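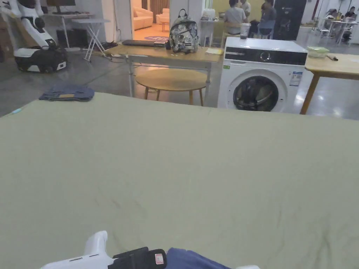

Company News | Service and Maintenance

Esuvik Opens Setup and Care Program for the Kester Folding Cell

23 September 2025. Esuvik, a supplier of automation for laundry and textile handling, today announced a setup and care program for users of its Kester folding cell. The program covers the first installation of the cell, the daily checks by the operator, and the repair of the gripper units. It is available to all present customers of Kester, and it is included for new ones.

The Kester cell works on clothes laid on a table. In the test room of Esuvik a large khaki-green sheet is spread flat over the table, and items such as folded denim jeans are placed on it. Grippers take the fabric by a small pinch and move it. The cell is simple in its principle, but the quality of the fold depends very much on how well the grippers and the table are prepared before the shift.

"Many customers called us to say the software has become worse," said Nighat Ghumman, head of service at Esuvik. "We went to see them, and in most cases the software was the same as before. The finger pads were worn, or the sheet had been changed and the table height was not measured again. These are small works, and the operator can do them if we explain them well."

Under the program, a technician from Esuvik stays 2 days at the site of the customer. On the first day the table is leveled, the cover sheet is laid and the height of the surface is taught to the cell at 6 points. Soft wrinkles in the sheet are allowed. A hard fold under the cloth is not allowed, and the sheet must be pulled again if one is found. On the second day the grippers are adjusted with the customer's own fabrics, from thin shirts to heavy denim.

The daily check has 7 steps and is printed on one card. The operator wipes the finger pads, looks at the strap of each gripper for loose stitching, closes the gripper on a test strip of cloth and confirms that the strip does not slide. Cables between the stand and the table should be checked for sharp bends. The card is delivered in English, Urdu and Korean.

For repair, the pads and the strap can now be changed without removing the gripper housing. The new parts are made by Naqvi and fit all Kester cells delivered until now. Esuvik recommends to change the pads after 100 hours of work, or earlier when denim is the main material. After each change the closing force must be set again from the service menu.

The program was tried from July at Futwood, a company that rents and washes work clothes. "Before, we waited for a technician also for a worn pad," said Dong-geon Woo, production manager at Futwood. "Now my people change it before the shift and write it in the log. I would like the same card for our other machines."

Training is led by Aqeel Rajput, who also wrote the new service manual. The manual can be requested from the service desk, together with the card and the list of spare parts. Customers who want a visit are asked to send the serial number of the cell and a short list of the fabrics they handle.

About Esuvik
Esuvik develops and maintains folding and sorting cells for laundries, rental companies and textile workshops.

Press contact
Shamim Warraich, Communications, Esuvik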